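Open day at the Welard workshop in Indby

May 2022

The Welard workshop in Indby opened its doors to the public for one afternoon this month, and many families from the town came to look at the robots. It was the first open day since the company moved from Trimunstead in January.

Visitors entered through the old loading gate, where they received a paper badge and a small map. The company had expected a quiet afternoon, but the 50 badges prepared for the first hour were gone soon after the opening, and more had to be written by hand.

Most people went directly to the dishware station. In this part of the workshop Welard teaches a robot arm to pick up bowls and plates and to put them in another place without breaking them. The work is done together with Akyol, a company which supplies kitchens for schools and hospitals and which would like to have help with the clearing of tables. According to Welard, the arm has made 1797 attempts with bowls until now. In 1035 of them it managed the whole task, from the first touch to the putting down.

An engineer explained to the visitors that a glazed bowl is a difficult object for a machine. The surface is smooth and it reflects the lamps, so the camera on the wrist of the arm can take a reflection for an edge. The arm must find the rim, put one finger inside and one outside, and then close with the right force. If it closes too strongly the bowl can crack, and if it closes too weakly the bowl slides away. 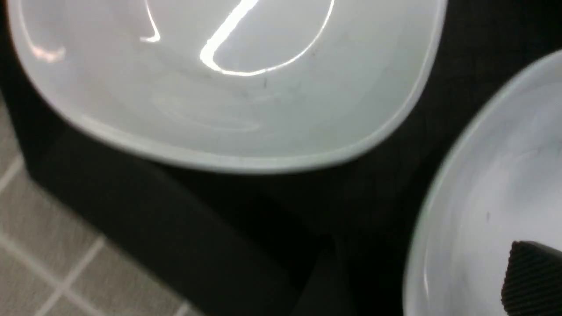 White bowls at the dishware station, with a finger of the gripper at lower right.

The children had many questions. One girl wanted to know if the robot can also wash the bowls. The answer was that it can not, and that Welard has no plan for this, because good dishwashers exist already. A boy asked how many bowls were broken. The engineers laughed a little and said they keep a box for the pieces and that the box was emptied in January.

Some of the older visitors were more interested in the question of jobs. Two women who have worked for many years in a hospital kitchen said that lifting heavy piles of plates is bad for the shoulders, and they would gladly give this part to a machine. They were less sure about the speed. In their kitchen almost 800 meals are served at lunch, and the arm they saw needed a long time for each bowl. The company agreed that the speed must improve before the arm can be tried in a real kitchen.

In a second room there was a table where visitors could move a smaller arm by themselves with two handles. The task was to put a sponge into a cup. The queue for this table was long until the end of the afternoon, and several parents tried it also.

Coffee and cake were offered in the yard. Welard says that it would like to repeat the open day next year, with a longer opening time. School classes from Indby can already ask for a visit at the office of the workshop.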